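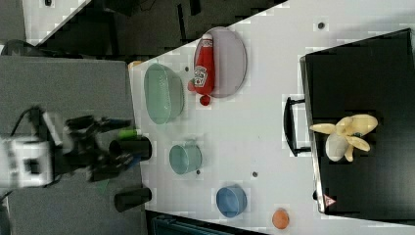

Glaze tests, batch 71, second round. Fired Friday night in the small Rowlands kiln, unloaded this morning. Same clear base as before, with the Plisar frit swapped in for the old one. The shape we need it to suit is the plain straight-sided cup, like the black cylindrical one lying on its side, and that shape shows every run. Four of the 6 tiles crawled at the top edge. The other two are fine, but thin.

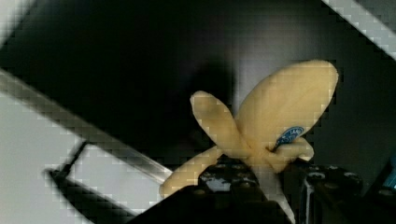

Entry by Glenys Wogan, 8/31/19

Sieved what was left through the 200 mesh and got a spoonful of hard lumps -- the frit had been sitting open on the Gondton shelf. Please close the tub. Specific gravity was 1602 grams to the liter, too heavy for dipping. Added water a little at a time and stopped when it coated a finger evenly.
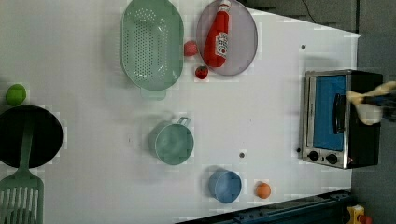

Re-dipped three spare tiles, count of two each, and wiped the feet. Bisque was the Dronell white body, same bag as last time. They go on the middle shelf, away from the elements. Slow start, then the usual program with a ten minute hold.

If the edges still crawl, try cutting the clay by a third. Cone pack is made up and drying by the sink.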